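Pralleck (software)

Pralleck is a grasp planning and control package for two-jaw grippers, first put out in March by Romana Říha and Musyoka Kirui at Bilgin. Mostly used for small wrapped goods. Sweets, snack packets, sachets. Name has no known meaning.
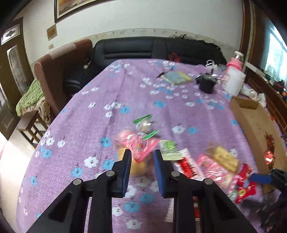 This page was last changed on 30th June, at 15:73 revision 1,573.

Overview

Three parts: a perception module, a planner, a jaw controller. Perception finds seperate items in a pile and marks which one overlaps which. Clear film and shiny foil remain the weak point, glare gets read as an edge. Patterned cloth under the goods also causes false outlines, see Pekberg test set.

Planner

Scores up to 100 candidate grasps per item, keeps the best 4. Overlapped packets are marked down and left till later. Jaw angle is picked from the long side of the wrapper. Kirui rewrote the scoring after version 3, older config files wont load.

Control

Closes at a fixed speed untill the pads meet resistance, then holds. No force model as such. Soft packets need a lower limit, set by hand in the item file. Two grippers can share one table map but only one may plan at a time.

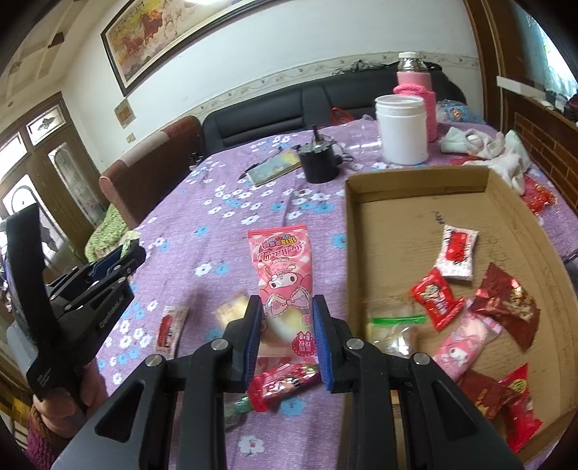 Packet held upright between the finger pads, lettering upside down.

Label reading

Added by Říha. Tries the printed side both ways up before giving up. Handles mixed Latin and Chinese text, poorly on creased film.

See also

Gresturgate (log viewer)
Pekberg test set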